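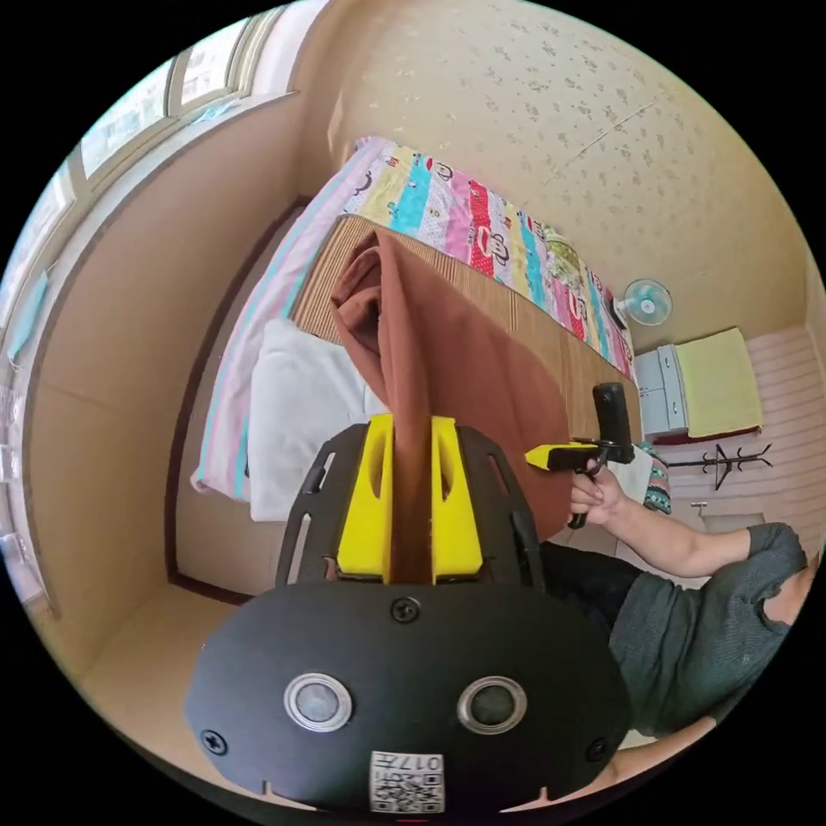

The question of how a household should dress its beds in the warm months is seldom treated as a matter worth public comment, and this publication believes that is a mistake. A bed is the largest piece of furniture most people own, and it is used every day of the year. Yet the advice given to renters and homeowners in this country has narrowed to a single recommendation: lower the thermostat and leave the bedding as it is. We hold that the older answer deserves a fair hearing. A woven bamboo mat laid over the bed, with a large white pillow and a bright striped quilt close at hand, is a complete summer arrangement. A small fan fixed to the wall beyond it and a window that lets in daylight do a good part of the remaining work.

Our position is that the seasonal bed should be restored to ordinary practice. By this we mean a bed that is changed on purpose at the start of summer and again in September, with certain items put away and others brought out. Many families have never stopped doing this. Many more have never been shown how.

The first objection is usually comfort. Readers who have slept only on padded surfaces expect a mat to be hard, noisy or cold. A mat is firm, and we do not pretend otherwise. It lies on top of the mattress, however, and the mattress continues to do its job. What changes is the surface next to the skin. Fabric holds warmth and damp. Woven bamboo lets air pass between the strips and does not cling. Most sleepers who object on the first night have stopped mentioning it by the fifth.

The second objection is care, and here the critics have a stronger case. A mat that is neglected will become unpleasant. It should be wiped along the grain with a cloth that has been wrung out well, then wiped again with a dry one. It should never be soaked. It should not be folded against the weave, and it should not be rolled up while damp. Before it is stored it should stand in moving air for a full day, out of direct sun, which makes the strips brittle. We have seen good mats ruined in a single winter because they were pushed into a closet on the same afternoon they were cleaned.

These are modest duties. Wiping down a mat takes 5 minutes. A household that can wash a set of sheets can look after a mat.

The third objection is appearance, and it is made more often than people admit. The catalog bedroom of the present day is gray, white or oatmeal. It contains no cartoon animals. The Lernesetti summer collection, to take one case, offers a layered bed at a little over 3000 dollars in which no two pieces differ in color by more than a shade. It is handsome in a showroom. It is also a poor guide for anyone with children, guests, pets or a limited budget. A quilt in pink, turquoise, yellow and red, printed with monkey faces, will outlast a great many tasteful ones, for the plain reason that its owners are not afraid to use it. Mixed patterns hide wear. A striped sheet and a small cushion in some other design need not match anything.

We would go further. A bed that must be kept in a uniform palette is a bed whose parts cannot be replaced one at a time. When one piece is stained, the whole set is broken, and the household buys again. The mixed bed has no such weakness. Each item is judged by whether it is sound and whether it is clean.

Some attention should also be given to the furniture near the bed. A seasonal bed requires somewhere for the other season to go. A chest of drawers within reach is the best answer, and a deep one will take a winter quilt if the quilt is folded in thirds along its length and then rolled from one end. Coat racks and hooks are useful for towels and for the light cover that is wanted only toward morning. Storage under the bed is acceptable where the floor is dry. Plastic vacuum bags, of the kind sold under the Volix name and several others, save room, but we do not recommend them for down or wool, which should be allowed to keep their loft.

It has been put to us that all of this belongs to private life and that institutions have no business in it. We disagree. The management of the MacLeish apartments, a building of 508 units, now supplies every new tenant with a printed sheet on air conditioner settings and with nothing at all on bedding. College housing offices do the same. These bodies already give advice on sleeping through hot weather. We ask only that the advice be complete. A single paragraph on breathable covers, the placement of a fan and the care of a mat would cost them very little to add.

Nor do we suggest that a mat is a substitute for cooling where cooling is needed. Older residents, infants and people who are ill should sleep in a room kept at a safe temperature, and no arrangement of bedding changes that duty. Our argument concerns the many ordinary nights that are warm but not dangerous, when the habit of reaching for the thermostat has replaced the habit of looking at the bed.

There remains the matter of teaching. The proper folding of a quilt, the airing of a mat and the squaring of a sheet at the corners were once learned at home by children working beside an adult. They can be learned that way again. The work is best done by two people, one on each side, in the morning while the windows are open. It should be done before the day grows hot, and the pillows should be left off until the surface has had time to air.

We intend to return to the subject of winter bedding later in the year. Correspondence on the care of older mats, and especially on the repair of frayed cloth edging, is welcome.

Reader comments

tallpine_4000
We used a mat every summer when I was growing up and I had forgotten all about it until this. Is there any trick to keeping it from sliding? Ours ended up on the floor most mornings.

Porchlight
A fitted sheet under it with some texture helps. So do flat corner straps, if your mattress is thick enough to hold them.

second floor rear
I agree about the colors. I do not agree about comfort. I gave it two weeks and went back to cotton.

quiltbox
Please do cover the edging. Mine is coming away along one whole side and I don't want to throw out a mat that is otherwise fine.

Related items

The Case for the Bedroom Window Left Open
Drying Racks and the Shared Hallway
What a Chest of Drawers Should Hold
Letters: Starch, For and Against

Contact the Zilludano Household Review editorial office | Copyright Zilludano, all rights reserved | Back to top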